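3.2 Colour and recall in shared storage

Participants were recruited through the two community workshops at Motport and Suvholm. Of the 398 people who returned the first questionnaire, 74 agreed to keep a diary of where they put small items at the end of each day. Bite and Obeidat (the second and third authors) coded the entries separately and settled differences by discussion.

Most entries named a container by its place in the room – "back shelf", "near the sink" – and left out its colour. Items inside the container were treated differently. When a bin held two groups of like objects, diarists usually labelled the groups by colour, even where size or use would have served as well (Figure 4).

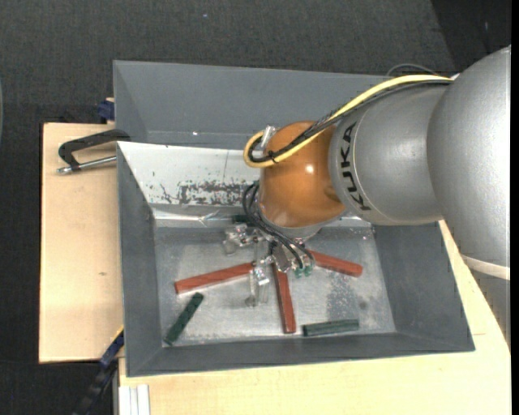

Figure 4. Red and green bars sharing one grey bin.

The habit was stronger at Suvholm, where several households share each cupboard. Diarists there wrote colour words in their first week and kept using them until the diaries closed in October. At Motport the wording drifted, and by the end many entries gave only the name of the item. We did not ask about colour vision in the first questionnaire, so the two sites cannot be compared on that point. Liepiņa's earlier survey of rented flats did ask, and its wording has been adopted for the follow-up described in Section 5.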